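The tin tray and the small things

2018-12-21

Every December, before the holidays, I try to empty the drawer in my bedroom. It is the drawer where things go when I don't know where they should go. In September I promised myself to do it earlier this year, but I was busy with the new job at Ollutex and I only closed the drawer harder.

My method is simple. I spread an old sheet over the bed, the thin white one with gray circles and orange triangles, and I put everything on it. I bought this sheet at Zodeo for the guest mattress, but it is slippery and guests did not like it. For sorting it is very good, because small things are easy to see on it. Next to them I put a big tin tray with nothing inside. Only what I want to keep may go into the tray. 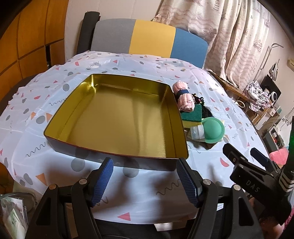
The rule of the tray I learned in my first apartment, on the street behind the Říha bakery. I lived there for six years and I had two shelves for everything I owned. If the tray was full, I had to stop. Now I have much more space, and I think this is exactly my problem.

The pink yarn was the hardest decision. It is soft and fuzzy and I wanted to make a hat from it, but I knit very slowly and there is not enough for a hat. Maybe it is enough for a headband. I kept it. The sponge was easy - it went back to the kitchen, and I still don't understand why it was in a bedroom drawer. The little loop with beads I kept also, although I never wear it.

After the drawer I wanted to do the box from Flelatier, where I have seven years of birthday cards and letters. I opened it, I read two letters, and then it was time to cook dinner. So the box is again under the bed.

The tray has now its own place on top of the wardrobe. I wanted to use it for cookies this week, but first I must find the recipe, and I am afraid it is in the box with the letters.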